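The rulebook tour

I have been on a good many lab tours and have learned to wear flat shoes and eat beforehand. Kadlec, to its credit, had biscuits. It also had a sign-in sheet and a safety briefing, which Oľga Machala delivered in 6 minutes with the speed of someone who does the same talk for every coach party in March.

The subject of the visit was house rules for two-armed robots that handle cloth. The company has written these down in a document called Roston, now at revision 90. I asked whether anyone had read all of it. Oľga said Vlastimil Hubáček had, and that he had written most of it, so it was hard to say whether that counted.

The rules are mostly dull, and I mean that as praise. One person is named as in charge of each session and their name goes in the log before the arms are switched on. Hands stay off the table while the arms are live, however badly the cloth is lying. A scratched finger may stay in use, but a bent one may not. Rule 211, my favourite, says that a failed fold has to be kept in the record and marked as failed, "including the embarrassing ones".

We were then taken up to where the folding is done. Visitors stand behind a line of tape and are asked not to give advice, a rule which two members of our party broke at once. 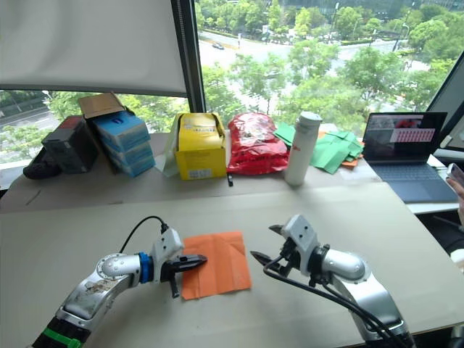
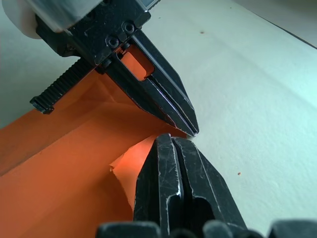
Both arms and the orange cloth, then a gripper at close quarters with its scuffs.

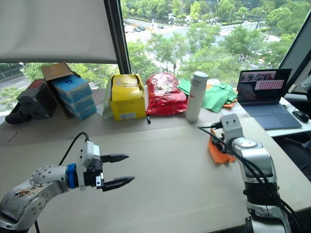
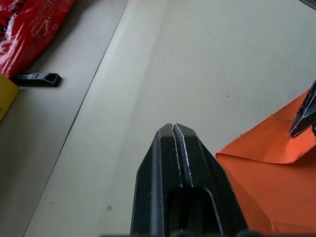 Does a person have to stay in the room while the arms are running?

According to Roston, someone trained must be within reach of the stop button for the whole session, and if they leave, even for the kettle, the arms are stopped and the session is closed in the log. Restarting means doing the checks again from the top.

I put it to Vlastimil that this must cost them a fair amount of tea. He agreed that it did.

The afternoon was a talk on logging by Zdislava Vrabec, who showed us a sheet with 825 entries and scrolled through rather more of them than I had expected. Her point was that a note reading "went funny" is no use to the person who picks up the work the next morning. Her team now has to say which arm, which step, and what was done about it. Keegan Fehr, who had come over from Moven, asked if he could have a copy of the template and was given one on the spot.

Coats were handed back at half past four. The lift was out, so we took the stairs, and there was a rule about those as well: hold the rail.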